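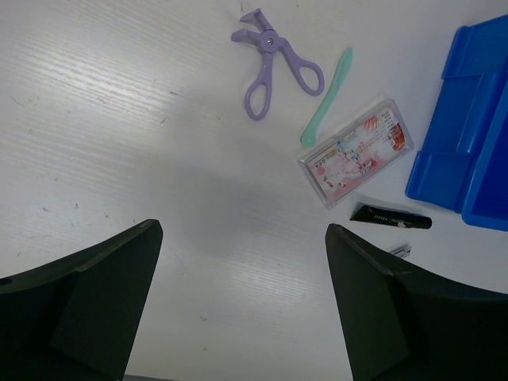 Small things on a craft table – where do they live?

Forum: Home and Desk > Storage and tidying
1,871 views

paperkite_chu
Tuesday, August 15, 2023

Hello everyone. I would like some advice about the white table in our spare room. My daughter and I both use it for cards and scrapbooks, and it is a good table, but the small things stay on it for ever. Lavender safety scissors, left open. The mint-green plastic tool we use for lifting stickers. A clear case with an anime card in it. A black tube. They are not many, but every evening I push them to one side with my arm and every morning they have spread again.

I bought a Hunlow drawer tray in March. It has 10 small sections and I believed this would be the end of the problem. But the sections are too short for the scissors, so the scissors went back on the table, and then everything else followed them.

What do you do with such things? I don't want a big box, I have had a big box already.

Hiu-tung Chu

marrowfat
Put them in a mug. Blades down. Finished.

oldgluepot
I disagree with the mug. Flat things do not like a mug. The card case will not go in, or it goes in and pulls the mug over. I had one and it fell on the carpet with a glue pen inside, and the mark is still there.

What works for me is a shallow tray which stays on the table, at the back. It must be shallow, so you cannot put a second layer. Mine is from Zukik and I think it was made for cutlery.

pakhei_yeh
Hello Hiu-tung. I think you have two different questions here. The scissors and the green tool are for working, so they should stay near the hand. The card is a thing for looking at. Why is it on the work table at all? In our flat the cards stand on a shelf with a small Nyarko stand behind them, and since then I have not found one under the paper.

Also please close the scissors before you put them away. Even safety scissors will catch a sleeve or scratch a plastic case. I teach a holiday class with 30 children and closing the scissors is the first rule.

Pak-hei

marrowfat
It's one card. It doesn't need a shelf.

pakhei_yeh
Today it is one card.

paperkite_chu
Thank you for the answers. Pak-hei, the card is on the table for a reason, my daughter copies the drawing style from it. If I put it on the shelf she will bring it back in five minutes. But maybe the stand could be on the table?

I tried the mug yesterday evening. The scissors went in well. The green tool also, but it is slim and it leans, and I don't like how it looks. The tube I did not try.

dotty_ledger
What is in the tube? If it is a pen or paint I would keep it lying down. If it is make-up it belongs in the bathroom and you are one thing fewer already.

paperkite_chu
It is mascara, and it is mine. I do it at this table because the light from above is better than in the bathroom. So I am also guilty.

oldgluepot
Then the tube wants its own small dish, away from the paper things. I would not mix make-up and craft tools in one tray. Something always leaks.

dotty_ledger
I don't agree, a closed tube is a closed tube. I am 58 years old and I have kept mascara with my pencils since school. Nothing has happened.

My own system is a fabric roll, the Elent one with the wide pockets. You put everything in, roll it and tie it, and the table is free for dinner. The case would need the widest pocket. It cost me over 10 pounds, so it is not the cheapest answer, but a person who can sew could make it from an old tea towel.

marrowfat
My daughter would never roll anything.

pakhei_yeh
Mine neither, to be fair. With children I would go for the open tray of oldgluepot. If they have to untie something, they will not do it.

paperkite_chu
I think I will start with the tray at the back, and the card on its stand next to it. The mascara goes in a dish on the window side. The Hunlow tray can take the erasers and stamps, they fit in it nicely.

Oldgluepot, can you please measure how deep yours is, on the inside? I want to compare it with one I saw at the market.

oldgluepot
Three centimetres, a little less in the corners. Don't go deeper than that.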